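Progress report to the Lanz Fund
Project: Home Papers in Order, Golunora district
Submitted by Nireo, 11th January

Dear colleagues at the Fund,

This is our second report on the project. It covers the period after the first payment was received, and it follows the order of questions in your form, except that I put the budget at the end.

1. What we planned

In the application we promised to help 100 households in Golunora to sort their important papers: rent contracts, pension letters, medical results, school certificates, tax notices. Many of these families lost a benefit or paid a fine only for the reason that one letter could not be found in time. We planned home visits, a short printed guide and an open desk at the library in Jurnura.

2. What we did

The home visits are going well. Every household gets 2 visits. In the first one we look together at all the papers and make four piles: keep forever, keep for some years, answer now, and throw away. In the second one we check if the system still works and we change what does not fit the family. Between the visits people can call us or come to the desk.

We learned quickly that the second visit is the more useful one. At the first visit people are a little ashamed and agree with everything. At the second they tell us openly that they do not like folders, or that the labels are too small to read, or that the husband puts all letters back in the kitchen.

The printed guide is finished and has 8 pages. We made the letters larger after the first test readers complained, and we took out the chapter on tax law, as it was too difficult and would become old very soon. The guide is now used also by the library staff at the desk.

3. Storage

Your reviewer asked why we moved from cardboard boxes to drawers. The boxes were cheap, but families put them one on top of the other, and then the paper they needed was always in the lowest box. With drawers, each pile has its own place and can be reached without lifting anything, and this matters for the older people in our group.
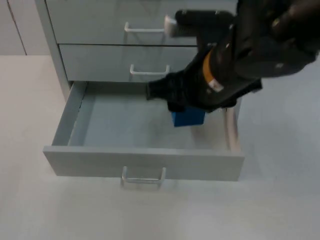

The order we suggest is simple. Papers which need an answer go in the top drawer, papers of the last years in the middle, and the permanent ones at the bottom. Some families prefer another order, and we do not insist. We only ask that it is written down on a sheet and that at least one more person in the home knows it.

For families with very little space we still offer one thick folder with dividers. It is less comfortable, but it fits on a bookshelf.

4. Difficulties

The open desk started later than planned. The library had repair work on the heating, and the room was closed for several weeks. Visitors now come regularly, mostly in the morning, but we must say that the desk is behind the plan.

The second difficulty is language. A part of the families receive letters in a language which they speak well but do not read easily. Our guide does not solve this. We began to keep a list of the words that cause most questions, and we would like to print it as an extra sheet – if the Fund agrees that it can be paid from the printing line.

We also had several families who moved away between the visits. We replaced them from the waiting list, so the goal of 100 households stays the same.

5. Budget

Spending on travel is lower than planned, as we grouped the visits by street. Spending on storage is higher, for the reason explained in section 3. We ask for your permission to move the unused travel money to the storage line. The total amount does not change. The table with receipts is sent separately.

6. Next steps

Until March we want to finish the remaining first visits and to keep the desk open also in the afternoon, when working parents can come. After this we will call all the households with a few short questions, and the answers will be in the final report.

Please let us know about the two requests, the word sheet and the storage line, when it is possible for you. We have already asked the printer for a price – the order itself will wait for your answer.

With kind regards,
Project coordinator, Nireo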